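Setting up the Rollix simulator pack (part 3: wrist view and first grasp)

31 shares · 12 comments

Okay, so by now you should have Rollix installed and the Bronham house loaded. If the house comes up with no walls, go back to part 2 and redo the asset download, it probably quit early on you. Mine did, twice!

1. Open the Views panel and pick Wrist. The first load takes a while (my old laptop sat there long enough for me to make toast), so don't start clicking things.

2. Set the render quality to Medium. High looks lovely and I use it for demos, but you don't need it for practice runs.

3. Type 200 in the step limit box. The pack ships with 2,039 in there, and you'll be waiting forever every time a grasp goes wrong.

4. Hit Home and let the arm settle before you touch the sliders.

5. Move the hand with the arrow keys until whatever you want to grab sits between the fingers. Small taps. I lean on the keys when I get impatient and then I have to go home and start over.

6. Close the gripper with the G key. Tap it once – holding it down queues up a bunch of closes and the hand ignores you until it's worked through them all.

Note: Long thin objects are the fussy ones. Grab them near the middle if you can reach it, and keep the lift speed on Slow. Murray Waaka wrote the grasp presets and he swears by the one called Orbán, which closes a little softer. I've switched to it for pretty much everything.

Caution: Don't change the contact settings while a run is going. Pause first. I lost a whole afternoon's log that way, and there's no undo for it.

7. If you like the run, press Save and give it a name you'll recognize later. "test final 2" is not that name, trust me.

A word on glass. The big doors and windows in the Bronham house are solid to the arm even though you can see the yard right through them. Turn on the Edges overlay the first few times you work near one – it's under Views, way at the bottom.
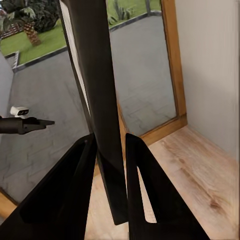 If you're stuck on error 371, that's the license check timing out. Close Rollix all the way, open it again and sign in before you load the house. Ewan Rakena keeps a list of the other codes on the Prerkeo help page, and he's quick to answer if yours is missing.

4 comments hidden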